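4.2 The mat as a sorting surface

Claims that a printed playing surface "organises" a game are common in the writing on home card nights, and we are not persuaded by most of them. The usual argument runs that five printed squares tell players where the community cards go, so that chips, by elimination, settle elsewhere. The Sestis survey reports this as a finding. It drew on 314 returned forms, and the forms asked people what they believed they did, with no check against what was left lying on the table. A respondent who owns a mat is hardly likely to say that it makes no difference.

Our own material is modest. We coded 1346 chip placements from the Jindero sessions, all played on mats bought off the shelf, and recorded for each whether the chip sat on cloth, across the border line or on bare table. Some 800 of these came from mid-hand and the rest from set-up and pack-up. The distinction matters more than we expected. During a hand, chips drifted towards the card squares about as often as away from them. During pack-up they went anywhere, including past the edge of the mat and onto the wood, where the colours of the denominations were no easier to tell apart.

Trokanora's earlier proposal, that lettering on the near edge acts as a boundary, fares worse. Players put chips straight over the words. We would not rule out an effect for a thicker or raised border – none of ours had one – but flat print seems to be treated as cloth like any other.

Cards are a separate problem. The proposal assumes they stay on the mat once it is down, and our coders were told to expect this. They stopped expecting it fairly early.
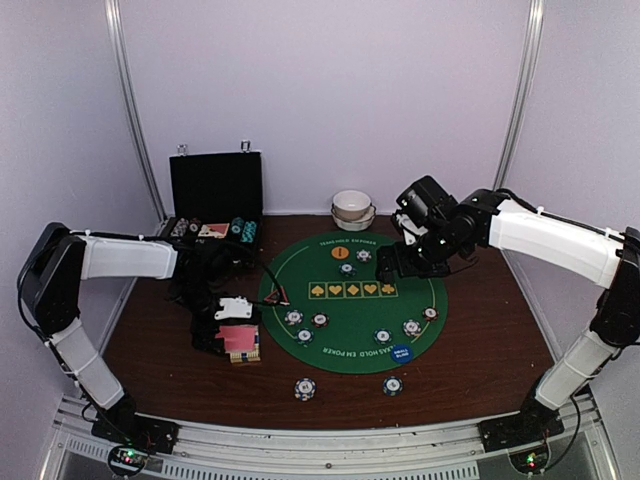
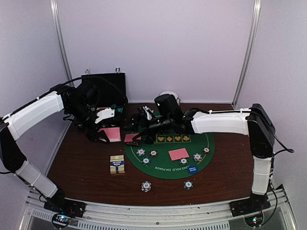
Figure 7. Green poker mat on a reddish-brown wooden tabletop.

Vũ, commenting on a draft of this section, objected that we had been too hard on the survey: people may well know where they mean to put their chips, even if their hands are careless about it, and a mat could be useful for settling arguments after the fact. Vũ also asked for the pack-up placements to be dropped altogether, on the grounds that no one is playing by then, and thought 100 mid-hand placements from a single table would have told us more than the pooled count.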